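Jugah – Wortliste für Küchen- und Haushaltsbegriffe, Indonesisch und Deutsch

Stand: Donnerstag, 6. September
Gepflegt von: Prasetyo Wuisan

Worum es geht
Jugah ist eine zweisprachige Wortliste mit 772 Einträgen. Ich habe sie für den Sprachkurs in Mendwood angefangen, weil die üblichen Wörterbücher bei Küchengeräten, Gewürzen und Putzmitteln oft nur eine sehr allgemeine Übersetzung geben. Die Liste ist für Lernende auf mittlerem Niveau gedacht und ersetzt kein Wörterbuch.

Inhalt des Ordners
woerter.csv – die Hauptliste
beispiele.csv – kurze Beispielsätze zu einem Teil der Einträge
offen.txt – Wörter, bei denen ich noch nicht sicher bin

Aufbau der Hauptliste
Jede Zeile hat sieben Spalten: Nummer, indonesisches Wort, deutsches Wort, Artikel, Plural, Themenbereich, Anmerkung. Das Trennzeichen ist ein Semikolon, die Kodierung ist UTF-8. Leere Felder bleiben leer, bitte keinen Strich eintragen. Bei Wörtern ohne Plural steht in der Anmerkung „nur Singular“.

Regionale Varianten
Ein Eintrag kann bis zu 55 Zeichen Anmerkung haben. Dort stehen auch die Varianten aus Österreich und der Schweiz, zum Beispiel Sessel und Stuhl oder Kasten und Schrank. Für das Indonesische habe ich die Standardform gewählt. Javanische Wörter sind mit „jav.“ markiert. 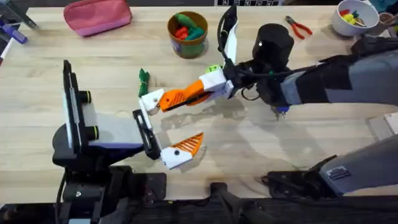 Bei den Verben steht immer der Infinitiv. Trennbare Verben wie abwaschen oder umrühren sind mit einem senkrechten Strich nach der Vorsilbe geschrieben, also ab|waschen und um|rühren. In der Version 2 kamen die Verben für das Backen dazu, die vorher in einer eigenen Datei Litaslow lagen.

Bekannte Mängel
Die Themenbereiche sind nicht ganz einheitlich. „Topf“ steht unter Kochen, „Pfanne“ noch unter Geräte. Einige Beispielsätze vom Mai sind noch nicht von einem Muttersprachler gelesen.

Korrekturen
Bitte die Nummer des Eintrags und den neuen Vorschlag zusammen schicken, am besten mit einem Beispielsatz.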